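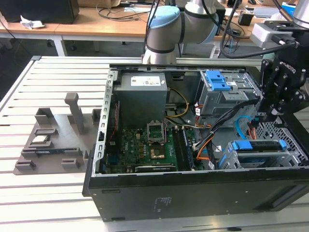 4. Preparing the Workstation for Storage or Transfer

Read this section before a Drillside order station is taken out of service, moved to another counter, or returned to Hitex for repair. The steps apply to stations at all Kettani branches. They may be carried out by the branch supervisor or by a person the supervisor has named in writing.

4.1 Closing the station

1. Finish or cancel every open order. Orders left open will be locked to the station and cannot be completed elsewhere.
2. Print the end-of-shift report and check the cash total against the drawer.
3. From the main menu, select Station, then Release. Enter the supervisor code.
4. Wait for the message "Station released." This may take up to 3 minutes.
5. Shut down the computer from the menu. Do not use the power button.

Note: If the message does not appear, repeat step 3 once. After 2 failed attempts, stop and contact the support desk.

4.2 Disconnecting the equipment

1. Switch off the wall outlet and unplug the power cord.
2. Unplug the receipt printer, the scanner and the cash drawer, in that order.
3. Label each cable with the station number. Tie the cables and place them in the bag supplied with the station.
4. Remove customer papers, keys and cash from the counter.

Caution: The case may be opened only by a trained technician. Keep the power cord unplugged for as long as the side panel is off.

4.3 Records

The supervisor completes Form 7 and keeps one copy at the branch. The form must show the station number, the reason for the move and the name of the person who closed the station. Branch copies are kept for 60 days.

Stations going to Hitex must travel with the second copy of the form, placed inside the carton. Pickup is arranged through the Clikico delivery account. Cartons without a form will be sent back to the branch.

4.4 Contacts

Questions about closing a station: Griet Desmet, Branch Systems
Questions about pickup and returns: Fadwa Benmoussa, Equipment Services

Section revised April 14, 2026. Earlier printed copies should be removed from the branch binder.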